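Quick one becuase I have to leave in 20. Finally finished the sourdough starter saga, sort of. Fed it Tuesday, forgot it, fed it again. Smells like paint. My aunt swears hers goes back to 1977 and I believe her, it has that look.

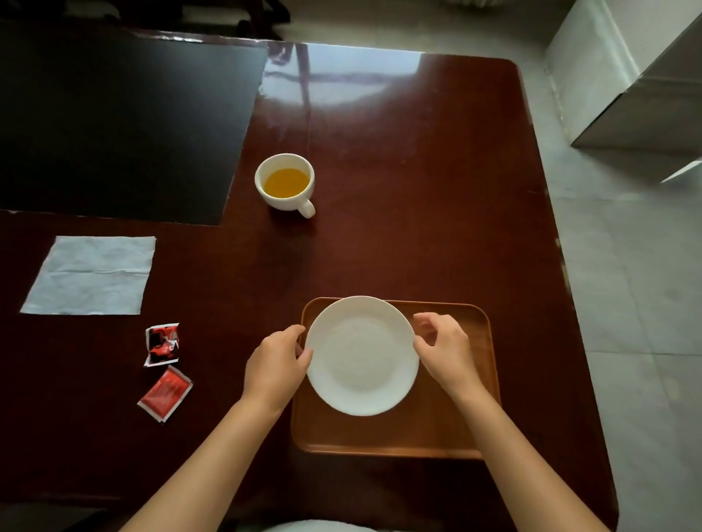 Nkechi Fashola

So, flour. Switched to the Warnar rye, 50 grams a feed. Way too thick. Kamil says more water, Kamil always says more water. Did it anyway. Doubled by lunch!! Then sank. Kitchen was 95 degrees, probably that. Trying the fridge overnight, will report back, maybe, if the lid holds this time.
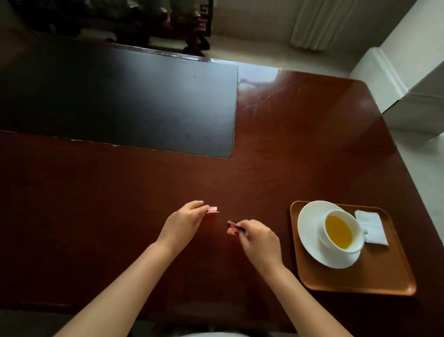 The big table, black panel getting worn at the edge.

Anyone got a rye loaf that doesnt come out like a brick? Send it over.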